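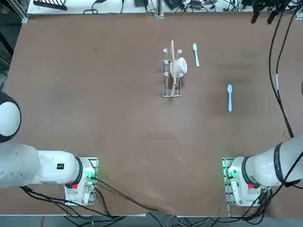

Suspension setup starts with sag, the distance the bike settles under its own weight and then with the rider on board. Measure it before touching any clicker. You need a tape measure, a stand, a helper and a straight piece of something to mark a fixed point on the rear fender. A long wooden stick like the one lying across the dish rack will do, as long as you hold it square to the axle every time.

Procedure, rear shock

Put the bike on the stand with the wheel hanging free. Measure from the axle to the mark and write it down. Take the bike off the stand, bounce it twice and measure again. The difference is static sag. Now have the rider sit in full gear, feet on the pegs, and take a third reading. Subtract it from the first to get race sag.

Worked numbers

On the Drendik practice bike we started with a race sag of 121 mm. Two turns of preload brought it to about 113, and further turns took it down to 96, where the rider was happy on the Luangrath track. At 89 the rear kicked on the braking bumps — we backed it off again.

Notes

Fuel level changes the reading. Use the same amount each time.
If static sag is very small once race sag is set, the spring is probably too soft for the rider.
Recheck after the first few hours on a new spring.

For next session: read the Stulura handout on fork height and bring your own sag sheet, filled in for both ends of the bike.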